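Feseo Two-Finger Gripper Kit with Wrist Camera

Price: $2,499
In stock at our Hemport showroom
Demo days: first week of every month, May through the end of the season

What's in the kit
Gripper body with metal fingers
Wrist camera and bracket
Mounting plate, cable set and hex keys
Shape board and a bag of pegs
Printed setup guide

We ran the Feseo kit for two full afternoons at the spring open day in Hemport, and it drew the biggest crowd we've had in front of a bench in years. People came in for the larger Villalobos arms, walked past the little gray enclosure, and stayed there! If you missed it, come to the next one. It's the same setup, and you're welcome to take the controls yourself.

The job is one every parent knows: pick up a peg, carry it to the board, line it up with a hole and let it down. Visitors drove the arm with the hand controller while the wrist camera fed a monitor on the bench. We kept the view up on the big screen too, so the people waiting could call out directions (loudly, by the end of the afternoon).

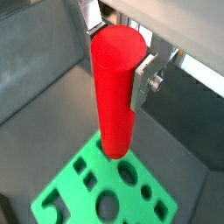 What we like most is how much you can tell from the camera. It sits close in, so you watch the fingertips and the part together, and small corrections start to feel natural after a few tries. The first attempts are usually slow and a bit wobbly – then something clicks and people stop looking at the arm altogether. One of our younger guests went back to the line 6 times.

The fingers come off with ordinary screws, so you can swap in your own shapes. Grip force is set from the controller or from the Sirico software, which also records your runs and plays them back. Sirico comes with a one-year license, and there's room for 1,000 saved runs before you have to clear any out.

Good to know
The arm is sold separately. The kit fits the Villalobos bench arms directly; for other arms, ask us about adapter plates.
The enclosure from the demo is available to order – allow about 2 weeks.
Replacement pegs are sold by the bag.

Demo sessions start at 10 a.m. and 2 p.m. Bring your own small parts if you'd like to see how the gripper handles them. We love it when people do that.

Related items
Feseo spare finger set
Sirico license renewal
Villalobos bench arm, short reach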